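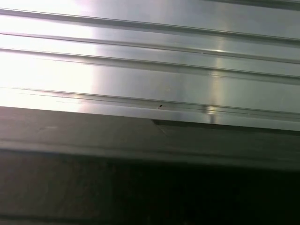
Figure 1. Brushed aluminium profile with parallel grooves.

Recovering Parts from Retired Computers
Project report, Bramwell College, Computer Systems module

1. Purpose

The project examined how far desktop and server machines withdrawn from the college offices at Trekham could be prepared for reuse. Cesamwood, the recycling firm that takes the college's equipment, accepts complete boards on condition that the coin cell has been removed and the memory listed separately. The budget was £200, most of which was spent on antistatic mats and storage boxes.

2. Inspection of the boards

Each board was inspected in its chassis before any part was released. The group recorded the state of the processor socket, the memory slots and their latches, and the rear connectors. A socket without a processor was to be closed or covered promptly, as the contacts are easily bent and cannot be repaired with the tools available to students.
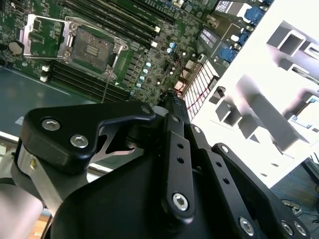 3. Memory and wiring

Modules were tested in pairs and entered in the Tronedow stock register. Loose wiring was tied back before the chassis was moved.
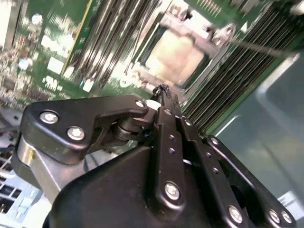

Slots were cleaned with a soft brush only. Compressed air was considered and rejected on account of the dust in the room, and the session of about 20 minutes allowed for each machine proved too short for the older servers.

4. Desktop towers 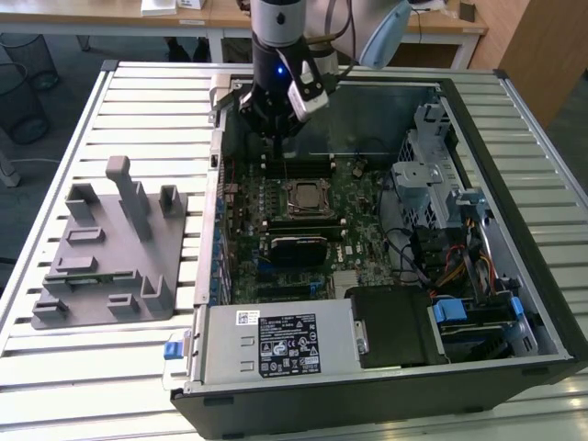 Towers were treated separately from servers because their parts are more often wanted by local schools. Each was laid on its side with the panel off, and its contents were noted from the board outwards. The Dell tower still had its processor under the retention bracket but no heatsink, and was therefore entered as incomplete. Details of its power supply were to be copied from the black label on the unit.

5. Remaining work

The group recommends a second session in November and a revised register with a column for missing heatsinks.

Comments (2)

Guest: Is the register sheet available to other colleges?

Guest: Section 3 would benefit from a table of the memory tested.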